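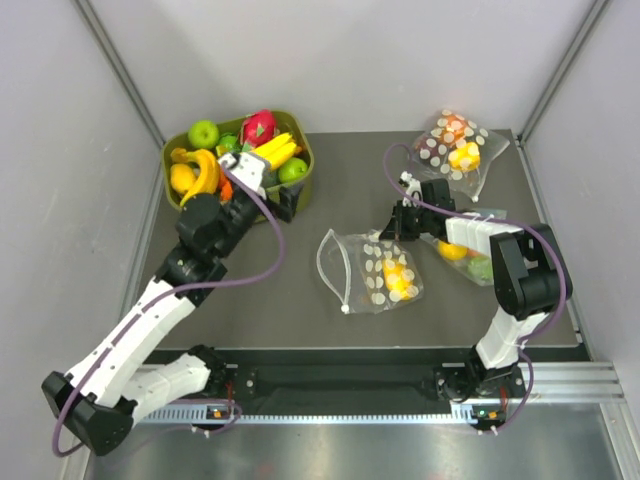
Frequently asked questions: operating rules for two-arm bench cells

Revision 9, issued 17 Jul 2026 by the cell safety group, Gavotwood. Replaces the June revision. Questions about the text go to Geetha Kaimal; requests for a deviation go to Kavitha Iyer.

Which cells do these rules cover?

All enclosed bench cells with two arms on a shared rail, at the Gavotwood and Buvura sites. Single-arm benches have their own sheet. The Lundar line is covered by the site's machinery procedure and is outside this document.

Do I need a new risk assessment when the task changes?

Yes, if the new task changes the tooling, the reach of either arm, the payload or the way a person gets to the table. Swapping one kind of artificial fruit for another does not count as a change of task. Moving from rigid items to bags does, as soft packaging can catch on a gripper and be carried outside the planned path.

Which standards apply?

ISO 12100 for the risk assessment method, ISO 10218-1 for the robot and ISO 10218-2 for the cell as an integrated system. Use the edition named in the cell's own file. Local law takes precedence where it is stricter.

May I reach in to straighten a bag while the arms are paused?

No. A program pause is not a safe state. Use the protective stop, confirm on the pendant that both arms report it, then reach in. One arm stopped and the other paused counts as both arms live.

Who may reset after a protective stop?

The operator who called the stop, and only from outside the enclosure. If that person has left the area, the shift lead resets after checking the cell. Remote reset is disabled at both sites and must stay disabled.

What is the minimum gap between the two grippers?

It is set per cell and recorded on the cell sheet. The default is 46 mm between the outermost points of the tooling, including cables. Tasks in which one arm holds a bag open and the other fills it need a smaller gap at the handover point. Shobha Devadiga signs these off individually.

How should cables along the arms be dressed?

With enough slack for the full range of every joint, and no more. Run each arm slowly through its extremes after any change and watch the loops at the elbow and the gripper. A loop that touches the other arm or enters a bin is a fault - log it and stop work until it is corrected.

How often are gripper pads replaced?

At 4,000 cycles, or sooner if the surface is torn or glazed. Replace both pads of a gripper together. Pads from the Shenoy kit are approved for bags and light rigid items only.

Are there rules for how the table is laid out?

Yes. Source bins and target bags go inside the taught area. Drawstrings must be laid flat and kept clear of the rail. Nothing is stored on the rail or on the floor panel beneath it, including tools during a short job. A bin may not be filled so high that an item can roll out when its neighbour is lifted.

What should I do if an arm drops something?

If it lands on the table, the run may continue. If it lands on or near the rail, call a protective stop and remove it by hand.

How long are run logs kept?

28 days for normal runs. Logs that include a protective stop are kept until Thongchai Ruangrit or Lavanya Poojary has closed the entry.

Can I work in the cell at reduced speed with the enclosure open?

Only in teaching mode, with the enabling device held, and only after completing the teaching module. Automatic mode with the enclosure open is not permitted at any speed - this includes demonstrations for visitors.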